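Canemham Open grappling thread. I competed at purple belt and stayed for the whole thing, so this is part results, part notes for anyone thinking of entering next year.

Entries closed in February at 579, up from last year. The hall takes 1540 in the seats and it was mostly full for the absolute finals. It was half that in the morning, when the kids' brackets were still running on the far mats.

Weigh-ins were right before your first match, in the gi if you were in the gi. No allowance. I saw two people at middleweight get moved up a division for missing by less than a pound. Read the rules sheet before you pack.

My day was short. Won the first on points, 4–2, both of mine from a sweep and a late knee slide. Lost the second to an armbar from closed guard that I walked straight into. My posting hand was on the mat and my elbow was nowhere near my ribs.

For the record, the guy who caught me went on to take bronze, and he got caught with nearly the same armbar in the semi.

The lightweight final was the match of the day for me. Daryna Onyshchenko against Tu, who trains out of Feltetti and had submitted everyone on the way there. Six minutes, no points scored until the last one.

Tu pulled guard right away and got to single leg X. Onyshchenko spent most of the first half peeling grips off her heel and backing out. One advantage to Tu for a near sweep. Fair call.

With 50 seconds left Onyshchenko cut through to half guard, got the underhook and flattened her out. Pass was scored at 0:31. Tu tried to invert and gave up the back for a moment, no hooks in. Ended 3–0.
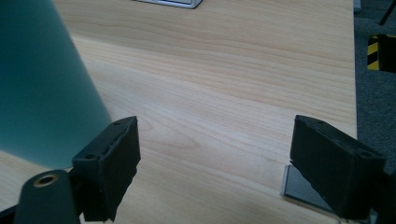 Ostap Savchuk says the pass should not have counted, since Tu was already turning to her knees and the chest-to-chest control never lasted the full 3 seconds. He was matside and I was up in the seats, so take his angle over mine.

I still think it was there. Her hips were flat and the far shoulder was pinned when the ref started his count. But if you take those points off, Tu wins on the advantage, so I get why people from her gym are sore about it.

There is no video review at this event. There was a corner judge on the final and he didn't signal either way. The rules let the center ref ask for his view, and he didn't ask.

Open weight was less close. Arik won it with three submissions and one walkover. Two rear chokes and a straight ankle lock, and the ankle lock was from standing, which I have only seen work on white belts before this.

He gave up 40 pounds in the final. The bigger man got on top early and then sat there, took a stalling penalty, took another, and opened up to chase the points. That was when his neck came free.

Prize money was 500 for each open weight winner, men and women the same. Nothing for second. Medals for everyone else on the podium.

Women's open weight had only five entries. Onyshchenko was down for it and pulled out after the lightweight final with a sore knee. She was walking on it fine when I left.

Notes on running order. They ran late by an hour at lunch and made most of it back by using all the mats once the kids were done. Brackets were posted on a wall by the warm-up area and the online version lagged behind, so a few people missed their first call. Go and look at the wall.

Warm-up area was too small. Four mats pushed together, and people drilling takedowns next to people stretching. I did my warm-up in the hallway.

Parking filled by 8:30 am. The overflow lot is a ten-minute walk and you cross one main road.

Food was one stand with hot dogs and bananas. Bring your own.

Reffing overall was good. I had no problem with either of mine. The leg lock rules were read out before each division, which helped, as the no-gi rules here are looser than what most of us train under.

Someone asked if they are keeping the same format. I asked at the desk and they said the same hall, with the absolutes moved earlier so people don't have to wait until 7 pm to fight. Entry fee not set yet.

Back to training. I'm working on elbows in from closed guard, every round, until further notice.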